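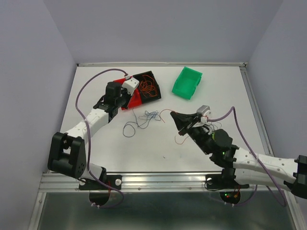 A reader in third grade wrote to ask why her tablet game makes her wait four hours to grow a carrot, and why the waiting goes away if she pays. She thought the game might be broken.

The game isn't broken. It was built to work that way. Many free games have waits in them, and this page explains how they work and how free games make money.

How can a game be free?

It costs a lot to make a game. People have to draw the characters, write the code, record the music and fix the bugs. Suppose a small company called Orklow makes a farm game called Pomley. Anyone can download it and pay nothing. Orklow still has to pay its workers, so the money has to come from somewhere else.

There are two main places it comes from: ads and in-app purchases.

Ads

An ad is a message that tries to get you to buy or download something. In Pomley, an ad might pop up after you finish a level. Another company pays Orklow a tiny amount each time that ad is shown. One ad earns very little, but if 1151 people watch it, the small amounts add up.

Some ads give you a reward. You tap a button, watch a short video, and get an extra life or a bag of coins. These are called rewarded ads. You are paying with your time instead of with money.

Ads can look like part of the game. An ad may show a fake game board or a button that says PLAY. Look for a small X in the corner, and wait for it if it hasn't appeared yet.

In-app purchases

An in-app purchase is something you buy inside the game. It could be a hat for your character, a new farm animal or a way to skip a wait. Grown-ups sometimes call these microtransactions. "Micro" means very small, but a lot of small purchases can cost more than one big one.

Why do games use gems?

Most free games have their own pretend money. Pomley has gems. You buy a bag of gems with real money, then spend the gems in the game.

Gems make it harder to tell what things cost. Say a bag of 300 gems costs 6 dollars. A purple barn costs 200 gems. How much is the barn in real money? It is 4 dollars, but you have to do some math to find out, and most players don't stop to do it.

There is another thing to notice. After you buy the barn, you have 100 gems left. If nothing you want costs 100 gems, you may feel like buying another bag so the leftovers don't go to waste. The bag sizes are often picked with this in mind.

Why do games make you wait?

A wait does two jobs. It gives you a reason to come back later, and it gives you a reason to pay if you don't want to come back later. The carrot in the game does not need four hours. A programmer typed in that number.

Timers on sales work in a similar way. A clock that says "Only 10 minutes left!" makes people hurry. The same sale often comes back in a few days.

What to do

Ask a grown-up before you buy anything, even if it says it costs gems — the gems may have cost real money.

Ask them to turn on a password for purchases. Phones and tablets have this in the settings.

If you tap something by mistake, tell a grown-up soon. Stores can sometimes give the money back.

Words to know

Microtransaction: a small purchase made inside a game.
Rewarded ad: a video you choose to watch to get something in the game.
Virtual currency: pretend money used in a game, such as gems or coins.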